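Cleaning Up After a Shellfish Dinner

Shellfish leaves two problems behind: the smell and the shells. Both are easier to deal with the same night than the next morning. The notes below cover crawfish, shrimp and crab, and most of them work for lobster too.

Before you eat

Cover the table with something you can wipe or roll up. Newspaper is traditional but soaks through and leaves ink on light wood. A rubber or silicone mat holds up better. Put out one bowl for every two people and a damp towel for each person. Paper napkins fall apart.

Set a trash bag inside a second trash bag before anyone sits down. Claws and shrimp tails are sharp enough to go through a single bag, and the liquid that leaks out is hard to get off a floor.

Shells

Scrape shells into a pile with a bench scraper or a stiff piece of cardboard. A sponge pushes the small bits around and picks up the smell. Drain off any liquid in the sink first, with a strainer over the drain. Do not put shells in the garbage disposal.

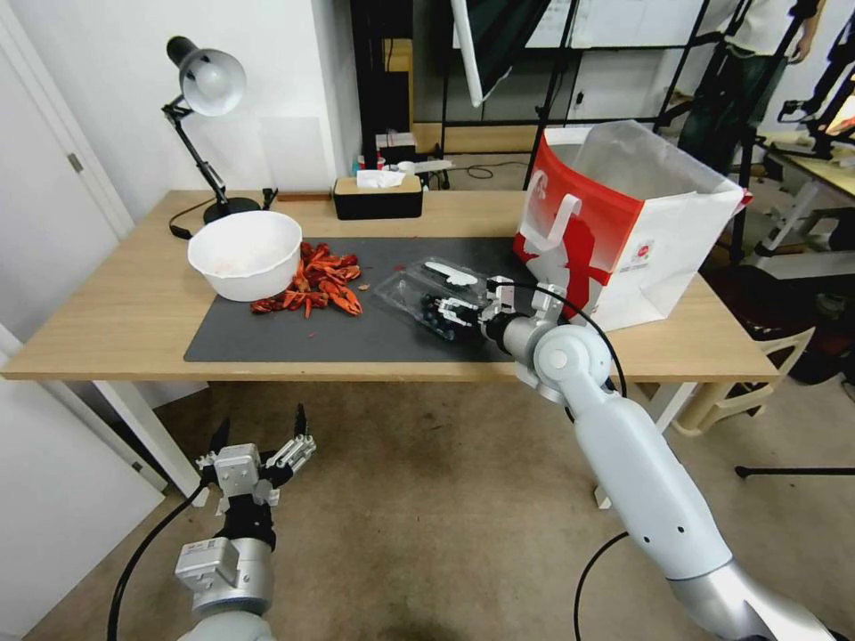
Crawfish and a clear plastic container on a dark gray mat

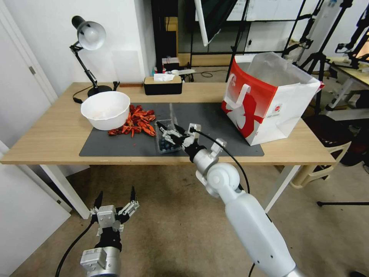 If trash pickup is several days off, tie the shells in a bag and freeze them until that morning. Consuelo Alcaraz of Gurnmont keeps the bottom drawer of her freezer clear for this all through July. Shells without heavy seasoning can be simmered for stock. Use enough water to cover, add an onion, and cook for 20 minutes. Longer makes it bitter.

Table and mats

Wipe with cold water first, then warm water and dish soap. Hot water at the start sets the smell. For orange stains on plastic, make a paste of baking soda and water, leave it on for an hour and rinse. Bare wood should be wiped with the grain and dried right away.

Hands

Rub them with half a lemon or a spoonful of used coffee grounds, then wash with soap. Check for small cuts before using lemon.

The kitchen

Simmer one cup of white vinegar in two cups of water with the window open. Wash the towels separately, and let them air dry if they still smell after the first wash.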